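Search this blog

Folding knits for the shelf, part 2

September is when the sweaters come back out, and mine had stretched on hangers again. A wet wool knit of 400 grams will pull its own shoulders out of shape, and a dry one does it too, given a few months. All of mine now go flat on the Kostier shelf.

Method: lay the sweater face down on the bed and straighten each sleeve from cuff to shoulder before folding anything. Fold both sleeves across the back, then fold the body in thirds from the hem. Stack heavier knits at the bottom. The shelf is 300 mm deep, so I fold to slightly under that.

Stripes help with alignment. If the bands run parallel to the fold, the sleeve is straight.

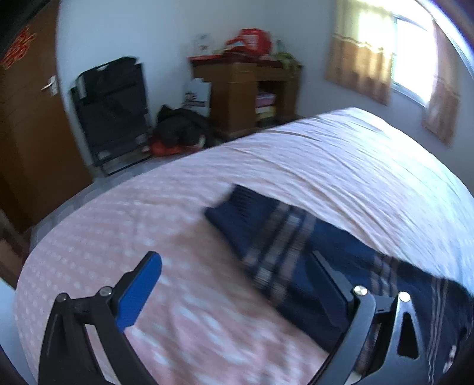 Navy knit with the striped section, on the pink sheet.

I tried cedar blocks from Varela last year and saw no difference I could measure.

2 comments | Share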